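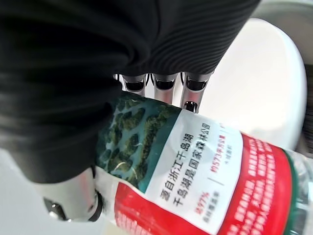
About Clirside

Clirside is a public records desk based in Cliranham. We collect council papers, planning decisions, contract notices and meeting minutes from the town and the villages near it, and we put them in one place where anyone can read and search them. We also publish our own reporting based on those records.

The desk is run by Handavden, a nonprofit publisher. Handavden pays for the office, the servers and the salaries. It does not choose our stories and does not see them before they are published.

How we started

Clirside began as a shared folder. Reporters on two local papers were asking the council for the same contract files and getting them months apart, often with different pages missing. They agreed to pool what they had. When one of the papers closed, Handavden took over the folder and hired staff to look after it.

The first public version of the site held 514 documents, most of them scanned by hand. Many were sideways and a few were upside down. Those have been fixed, but if you find a page we missed, please tell us.

What we publish

The archive has three main sections. Contracts covers what the council buys, from whom and for how much. Planning covers applications, objections and decisions. Meetings holds agendas, minutes and, where they exist, recordings.

Every document carries a note saying where it came from and when we received it. If part of a page was blacked out before it reached us, we say so. We remove home addresses, signatures and personal phone numbers of private citizens before posting. We do not remove the names of elected officials or of companies paid with public money.

New records go up in batches, usually in the first half of the month. February is slow, as the council publishes very little while it is working on the budget.

Our staff

Clirside has 12 employees. Eight work on the archive and the rest are reporters and editors. We all share one floor, and the archive and reporting desks sit next to each other. Most of our stories start with someone on the archive side noticing an odd invoice.
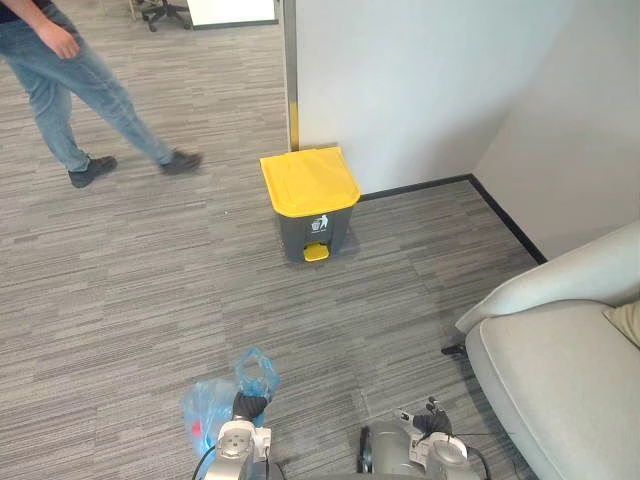

Crossing the office floor at Clirside.

Ngô

Our search tool is called Ngô. It reads the text of scanned pages and lets you look for a name, a street or a dollar amount across the whole collection. It handles typed pages well. Handwriting is still a problem, and older minutes may not show up in a search even though they are in the archive. Browse by year if you are looking for those.

Ngô is free to use and you do not need an account. Newsrooms and schools that want to run it on their own documents can write to us for a copy.

Corrections

If we get something wrong we correct it on the same page and leave a dated note at the bottom. We do not quietly change stories. Requests to take down a document are read by an editor and answered in writing within 3 weeks.

Visiting and contact

The reading room is open to the public on weekday afternoons until 5 p.m. There is one public computer and a printer. Copies are free up to 8 pages. Please write ahead if you need help finding a file, using the contact form on this site. Tips can be sent by mail to the Cliranham office, with or without a return address.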